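Bitus, journal de quartier
Compte rendu de la réunion de rédaction, février, 18 h 15, salle du fond au Jikosa

Présents : Séverine Pons (animation), Évan Masson, Kazimiera Czerwiński, Somtochukwu Akpan, Chaminda Gazi (notes, tapées vite, corrigez-moi).

1. Retour sur le dernier numéro

Bon accueil dans l'ensemble. Deux remarques sur le papier des bains-douches : date de fermeture fausse (erreur à nous, confondu avec les travaux de toiture), et légende inversée page centrale. Erratum à passer en page 2, court, sans se flageller. Évan le rédige.
Dépôts : pharmacie et boulangerie du haut vidées en quatre jours. La médiathèque en a encore une pile sous le comptoir, pas sortie. Somtochukwu passe les voir et demande un présentoir près des retours.
Courrier : une lettre longue sur le bruit des livraisons rue des Tanneurs. On publie, raccourcie, avec accord de la dame. Séverine l'appelle.

2. Impression

Devis Peñalver reçu. 900 exemplaires, même papier, même pliage. Hausse par rapport à l'automne, 60 euros sur la facture totale. Discussion. Kazimiera voudrait comparer ailleurs, Séverine rappelle le numéro fait chez l'autre imprimeur, encre qui restait sur les doigts, trois semaines de retard. On reste chez Peñalver pour ce numéro. Kazimiera demande quand même un second devis pour l'été.
Cahier détachable : maintenu à 4 pages. Agenda au dos.
Bon à tirer : Séverine relit, Évan signe. Plus jamais de validation par téléphone.

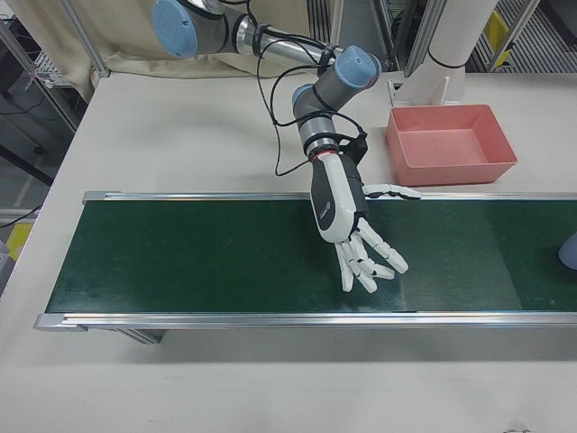

3. Maquette et couleurs

La couverture orange fatigue tout le monde, même Évan qui l'avait choisie. Il faut une couleur qui tienne sur papier recyclé, les essais de bleu marine sont sortis presque noirs. Kazimiera propose de partir du vert du tapis de convoyeur, avec le bleu clair des gros capuchons en second, pour les filets et les noms de rubriques. Essai sur écran convaincant, reste à voir imprimé. Somtochukwu trouve le bleu trop pâle pour du petit texte : d'accord, réservé aux filets et aux titres. Le rouge, non. Kazimiera demande une épreuve couleur à Peñalver avant tout.
Police des titres : inchangée. Débat reporté, on l'a déja eu deux fois.
Taille du texte courant : un demi-point de plus, demande des lecteurs du foyer. Ça fait sauter des lignes partout, donc articles plus courts. Les auteurs sont prévenus.

4. Sommaire du prochain numéro

Ouverture : les coupures d'eau du bas du quartier. Somtochukwu a vu cinq immeubles, la régie ne rappelle pas. Il relance par écrit, délai jusqu'au bouclage. Si rien, on écrit que la régie n'a pas répondu, point.
Cantine de l'école : Séverine, entretien avec la cuisinière, déjà enregistré, une heure à transcrire. Aide bienvenue (Chaminda prend la seconde moitié).
Marché : papier de Kazimiera sur les emplacements du côté ombre. Deux marchands veulent bien parler, un troisième sans son nom. OK pour tous, mais on ne met pas son étal en photo non plus.
Portrait : le cordonnier. Évan. Attention à la longueur, le précédent portrait débordait d'une demi-colonne et on a coupé n'importe comment à minuit.
Jeux : la grille de mots croisés revient. Vérifier la définition du 7 vertical avant envoi !!
Recette : soupe aux fanes, texte reçu, pas de quantités pour l'ail. À demander.
Petit coin histoire : la passerelle. Carte postale ancienne prêtée, à scanner et à rendre à la famille cette semaine, dans l'enveloppe rigide.

Refusé : le publi-reportage de l'agence immobilière. Refusé aussi le poème anonyme (pas contre le poème, contre l'anonymat, on ne sait pas qui contacter si souci).
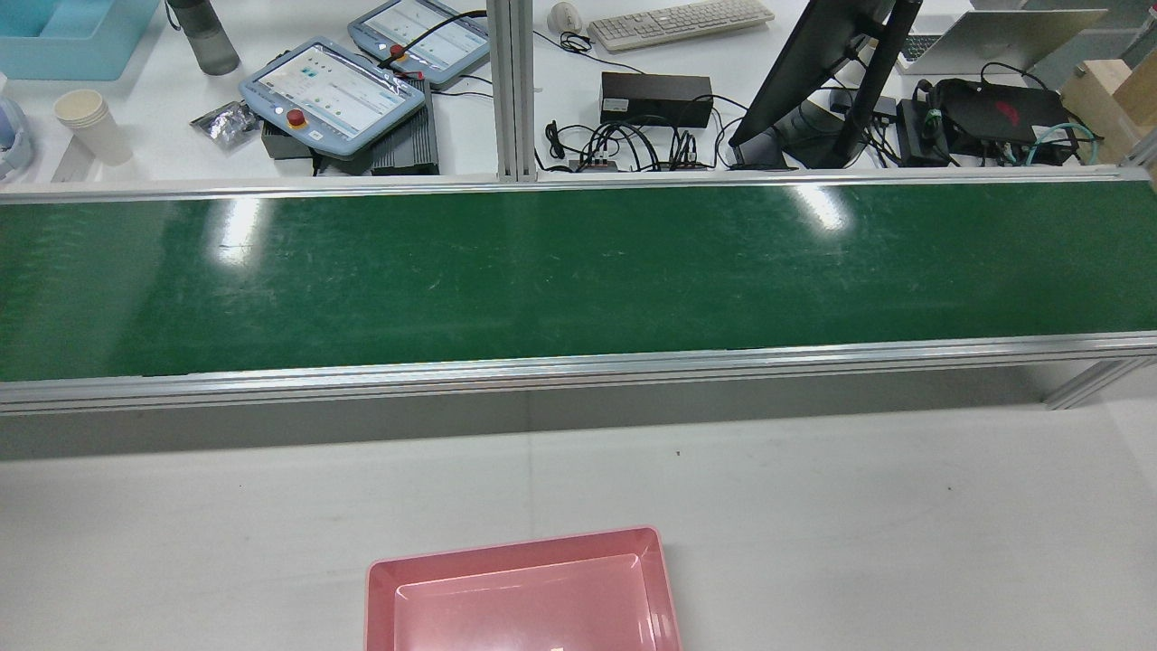

Tapis vert, rail avant en aluminium, table blanche.

5. Site et archives

Skuker, l'outil où on range les anciens numéros, passe payant au printemps. Évan a tout récupéré sauf deux numéros dont les fichiers ne s'ouvrent plus. Chaminda a les versions papier, à numériser à plat, pas au téléphone. Ensuite on quitte Skuker. Où aller : pas tranché. Évan compare, présente deux options maximum.
Page d'accueil : retirer l'ancienne adresse, on reçoit encore du courrier là-bas.
Lettre d'info par mail : environ 30 désinscriptions depuis l'envoi en double. Excuses dans la prochaine, une phrase. Un seul envoi par mois desormais.

6. Argent

Encarts publicitaires : le fleuriste renouvelle, le garage hésite, l'opticien n'a pas payé le précédent. Séverine relance l'opticien, poliment, troisième fois. Pas d'encart pour lui tant que c'est pas réglé.
Boîte à dons du Jikosa : à vider, la clé est chez Évan.
Question de Kazimiera : remboursement des tickets de bus pour les reportages ? Oui, sur justificatif, à mettre dans la pochette bleue.

7. Divers

Formation relecture proposée par Somtochukwu, une soirée, sur les guillemets et les noms propres. Tout le monde partant. Il apporte la liste des fautes du dernier numéro (longue).
Les clés de la salle : rendre au comptoir, pas dans la boîte aux lettres.
Une collégienne voudrait faire son stage chez nous. Pas de bureau, pas d'encadrant en journée, compliqué. Séverine lui écrit, propose de venir plutôt à une réunion et de faire une brève.
Chaises : il en manque à chaque fois, demander au Jikosa celles de la terrasse.

À faire
Évan : erratum, portrait, comparatif archives, boîte à dons.
Kazimiera : épreuve couleur, devis pour l'été, papier marché.
Somtochukwu : médiathèque, régie des eaux, soirée relecture.
Séverine : lettre rue des Tanneurs, cantine, opticien, stagiaire.
Chaminda : transcription, numérisation, ail, scan et retour de la carte postale.

Prochaine réunion en mars, même salle, 18 h 15. Textes à envoyer avant, dans le corps du mail et en pièce jointe.
Levée à 20 h 10.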